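Lasa Library Catalogue – Support
Ticket: Children's series out of order, wrong blurbs on title pages
Opened by: Atbridge branch library
Assigned to: Quentin Lebrun
Status: Resolved, one item left open
Opened: 2020-02-27

Reported problem

Readers looking up the Bikville Ponies books get the wrong blurb on several title pages. Book four shows the blurb for book six, and book six shows the author note where the blurb should be. The series list also puts the books in alphabetical order, so a child starting at the top gets the last book first. Two parents have asked at the desk which one comes next, and staff have been working it out from the list printed inside the back covers.

Reply 1 (Lasa)

Can you send the record numbers for books four and six, and say whether the printed list in the back cover agrees with the order on the publisher's page? Please don't edit the records by hand for now, as the overnight load will write over any changes.

Reply 2 (Atbridge)

Records 1,515 and 86. The printed list and the publisher's page agree, apart from the Christmas special, which the back cover leaves out. The author is down as Vũ on some books and Vu on others. Searching without the accent only brings up half the series.

Reply 3 (Lasa)

Found three separate faults.

Blurbs: the supplier file has one field for the summary, the author note and the teaser for the next book. Where the summary was blank, the import took whatever text came next. It also ran over 700 other junior fiction records through the same rule, so I have stopped that rule and reloaded the summaries from the January file.

Author name: both spellings now point to one author record. A search with or without the accent should bring up the whole series.

Order: the volume number was missing from 10 records. I have added it from your list. The series page sorts by that number first and by title only where there isn't one.

Clear the page cache on the desk computer before you check.

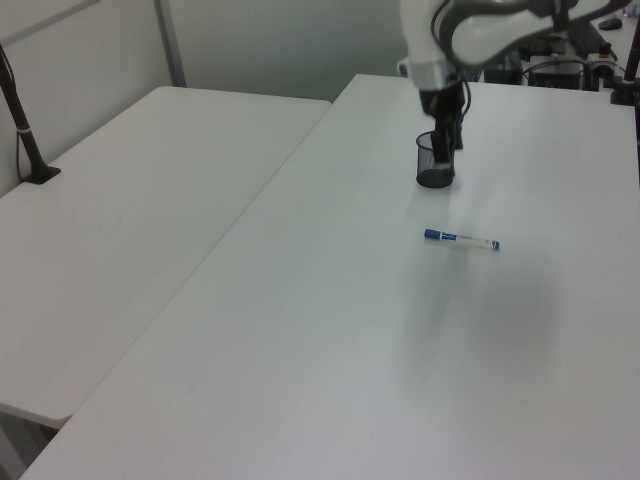 Gripper at the mesh pen holder, marker on the table.

Reply 4 (Atbridge)

Cache cleared. Book four is right and book six is right. Order is correct down to the last book. Both spellings work. The Christmas special now sits at the top of the list, above book one.

Reply 5 (Lasa)

It has no volume number, and blanks sort first. The story is set between books five and six, but the publisher doesn't number it. I can enter it as 5.5 or move it to the end. Which would the branch like?

Reply 6 (Atbridge)

At the end, please. Some of the children read it on its own.

Reply 7 (Lasa)

Moved. It will show after tonight's load. Still open: large print copies have no cover pictures. Passed to the covers queue.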